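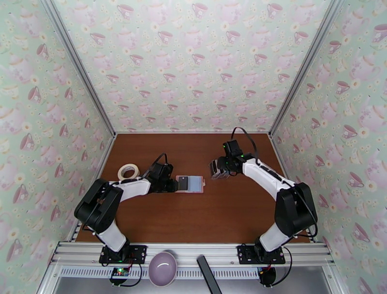

Two arms on the front rail, teacup wallpaper behind.

Recording partial-benefit tickets for a hospital foundation dinner

Posted in May by Joana Barreto

We run a seated dinner for a hospital foundation and sell tickets through Stosudia. Each ticket includes a meal that our auditor wants stated as a fair market value on the receipt. The form exports one gross amount per order. Tables of eight are bought by a single payer who then assigns seats to guests. Should the benefit amount be split per guest, or stay with the payer? I have 23 table orders and 40 single tickets to fix before Friday.

Lammont

Keep it with the payer. The payer made the payment, so the payer gets the receipt, with the gross amount, the total value of all eight meals, and the difference. Guests get a guest record with a zero amount. If you split the gift across guests, your donor totals will be wrong and you will be receipting people who paid nothing.

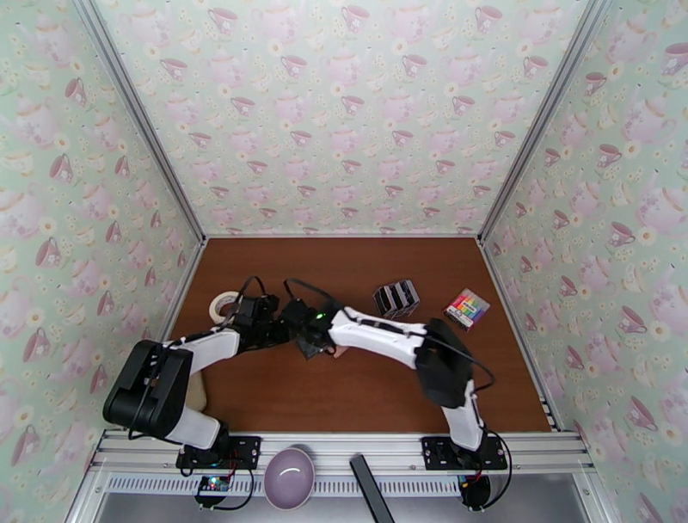
In the import file, use one row per order and put the meal value in its own column. Do not net it out beforehand. If a payer formally declines the meals before the event, set the column to zero and attach the email.

Leitão

We just put the whole ticket down as a donation, never had a problem.

Brokier

Don't do what Leitão does. Lammont is right on the payer. One addition: the value is what the meal would cost a member of the public, which can differ from the caterer's invoice. Ours was invoiced at 28 dollars a plate and we state 40. Check orders that mix a ticket with an extra gift, as Stosudia exported ours as a single line and we had to separate 27 of them by hand.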